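Aug 19, 2021

Misericord copying, seat 16, the foliate mask with the broken left side. Third session on it.

Drawing first. Went back over the rubbing from December and it's worse than I remembered -- paper slipped somewhere near the brow, so the leaf above the right eye is doubled. Useless for the outline, ok for the vein pattern. Redrew the brow freehand from the Figueiredo plate, which is sharper but lit from the wrong side. Every hollow reads as a bump until you turn the page upside down.

Leaves. I had them down as hawthorn. Not so sure now. Lobes too deep, and the stem comes out of the corner of the mouth and splits straight away. Flesby calls the whole row vine, but Flesby calls everything vine. Check against the two bosses in the north aisle before writing anything in the catalog. The catalog is at 2,773 entries and I don't want to redo the plant codes again.

Wood: lime blank, the second one. First had a shake running right through the nose. This one cuts clean except at the bottom left, where the grain turns over and lifts. Went in from the other side with the shallow gouge, fine after that. Nellard stone for the edge, strop every few minutes. Need a new strop.

Depth under the cheek leaf now 16 mm. Original must be deeper but can't get a guage in there. Leave it.

Mouth still wrong. Mine is grinning. The original is more like someone caught halfway through a word, teeth just showing, lower lip pushed forward by the stem. Took a bit off the upper lip and made it worse. STOP touching the mouth until the cheeks are done.

Tongue or leaf? Nellard notes say tongue. There's a center rib on it, so leaf, I think. Or the carver wanted both.

Greta's question from last time -- is the hand that did 16 the same one that did 49? Laid the two drawings side by side. Eyes yes: same drilled pupil, same heavy lower lid. Leaf edges no. 49 has a neat little bead all along the margin, 16 has nothing. Could be a master and a boy on the same bench. Could be nothing. 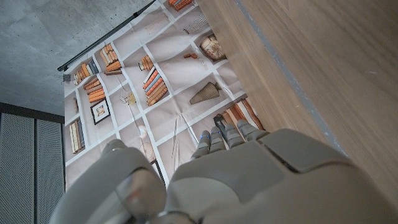

Deolinda Cordeiro read this far over lunch and thinks I'm leaning too hard on the eyes. Drilled pupils are all over that choir, she says, 400 years of people copying the seat next to them, and I should compare the undersides of the ledges, where nobody was showing off. Fair. Also she says hawthorn.

To do: ledge profiles for 16 and 49, both ends. North aisle bosses. Strop. Rub down the brow agian, lightly.

Wax test on the offcut, two coats, too yellow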